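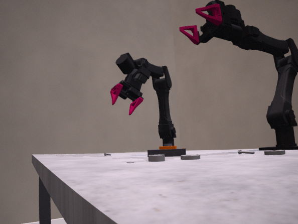
Start with the parts bench at Kusuma, before the robots. Kitting hardware was the job you got when you were new, when your back was out, or when you had annoyed the shift lead. You stood there and put discs and bolts into bags for eight hours. Give people a moment to look at the slide. Two arms, pink fingers wide open, a few gray discs and a couple of bolts lying on the table under them. Ask who in the room has done a job like this by hand. Wait for the hands. They go up slowly and then there are a lot of them.

Next: what we were promised. Vanness sold us the project with a brochure in which everyone wore clean gloves. The phrase was "freeing your team for higher-value tasks." Read it aloud, flat. At the time the team's next available task was sweeping.

Numbers slide. Keep it quick, they can read.
Around 4,000 kits a week before and after. Same volume.
523 part numbers on the bench list.
The bench went from four people per shift to two.
The other two moved to receiving and final check. They kept their pay grade, and we had to fight for that in writing. Say "in writing" twice.

Story about the bolts. A bolt lying on its side is a simple thing to a person. You pinch it and move on, and you are thinking about lunch. For the arms we had to decide which end to grab, how hard, and what to do if there was another bolt underneath. The woman who had run that bench longest answered all of it in an afternoon. She had never been asked a question about her job before, and she had opinions. We should have paid her the integrator's rate. (Pause here. If management is in the front row, look at them.)

What changed for people, good side first. Wrists. The complaints we used to get by mid-February stopped coming. Fewer arguments over who gets the stool. New hires now learn the drawings in their first month, where they used to learn the bag sizer.

Then the other side, and don't rush it. The bench used to be where people talked. With four people facing each other you heard about every grandchild and every transmission. With two people watching two arms, you hear the arms. Also the pace. A person could slow down a little after lunch and make it up by three. The arms don't do that, and for the first few weeks the operators tried to keep up with them until we moved the screen with the cycle counter where they couldn't see it. Cheapest improvement of the whole project.

Cletance is the scheduling software. If somebody asks, say it works. If they ask again, say it works better since we let operators override it.

Closing section is on Cernia, the sister site, which starts in the fall. Three requests I sent them: bring the bench crew in before the quote is signed, agree on where people go before anyone moves, and keep the stool.

Questions. Someone will ask if I'd want my own kid working there. Yes, on receiving.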